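3. Shelf Position and Household Food Loss

Figure 1. Domestic refrigerator with the door open, showing glass shelves and door bins. A green cup is on the top shelf and a cucumber lies on a lower level.

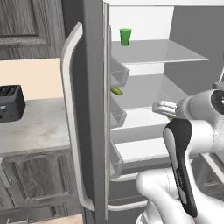
3.1 Sample and procedure

The diary data come from 60 households in two towns, Parneck and Ashworth, recruited through notices left with utility bills. Each household kept a written record of every item of fresh food that entered the refrigerator and of how it left: eaten, given away, fed to animals, or thrown out. Entries were made on a printed sheet fixed near the refrigerator and collected at the end of each week by the second author. The recording period ran for 9 weeks and closed before the December holidays, when buying patterns change too much to be compared with the rest of the year.

Households were asked to write down the position of each item when it was first put away. Five positions were allowed on the sheet: upper shelf, middle shelf, lower shelf, drawer, and door. Where a refrigerator had no drawer, the code was left unused. An item moved from one position to another kept its first code, and the move was noted in a separate column. This column was filled in unevenly and is not used in the main analysis.

In total, 1,365 items of fresh produce were recorded with both a position and an outcome. Entries missing either one were dropped. Dairy, meat, and cooked leftovers were recorded on the same sheets but are treated in Section 4, as the reasons for throwing them out are mostly tied to printed dates.

3.2 Outcome coding

An item was coded as lost if more than half of it was thrown out. Partial losses below that level – the soft end of a cucumber, the outer leaves of a lettuce – were coded as trim and counted with the eaten items. We considered weighing the discarded food, as was done in the Ralen pilot, but households in the pilot disliked keeping food scraps on the counter until they could be weighed, and several stopped recording. The half-item rule is coarse but was easy to follow.

Of the 1,365 items, 425 were coded as lost. The household was treated as a random effect in the model. Item type (leafy, firm, soft fruit, root), number of adults, and distance to the nearest grocery store were entered as fixed effects together with position.

3.3 Results by position

Items first placed in the drawer were lost more often than items placed on any shelf, and the difference held after item type was entered. The effect was strongest for firm vegetables that keep fairly well and are bought without a set meal in mind, such as cucumbers, peppers, and zucchini. Leafy items were lost at a high rate in every position, and no clear ranking could be drawn among the shelves for this group.

The middle shelf had the lowest loss. The upper shelf came next, though it was used for little produce; most households kept it for drinks and open containers. Door storage was rare for vegetables and common for lemons and limes, so the door estimate is in large part an estimate for citrus and should be read as such.

The number of adults had a small effect in the expected direction. Distance to the store had none that we could detect, which may reflect the narrow range of distances in both towns.

3.4 Limits

Position was chosen by the household and was not assigned. A household that puts a cucumber on the middle shelf may already intend to eat it that evening, in which case the shelf marks the intention and does not cause the outcome. The follow-up study in Roveck will assign positions by item type for half of the households.

A second limit is temperature. Drawers and shelves differ in temperature and humidity, and these differences depend on the model and on how full the compartment is. No loggers were placed. Spoilage and forgetting cannot be separated with the present data, although the comment column on the sheets mentions forgetting far more often than it mentions early spoilage.

Last, the act of keeping a diary is likely to lower loss. The rate given here should be taken as a lower bound for these households.

Last updated 9/18/19

Comments

Catarina Tavares: Was the drawer effect checked separately for households with a see-through drawer front? I would expect it to be smaller there.

Sherif El Ouafi: The half-item rule worries me for cabbage and melon. Half a melon thrown out is a lot more food than half a pepper. Could the authors post the results with large items left out?

pantry_reader: We moved our vegetables up a shelf and put the jars in the drawer. Too soon to say if it helps.

Catarina Tavares: Adding to my question above – the recording sheet would be useful as an appendix, if it can be shared.

Contact the authors | Copyright held by the authors | Back to top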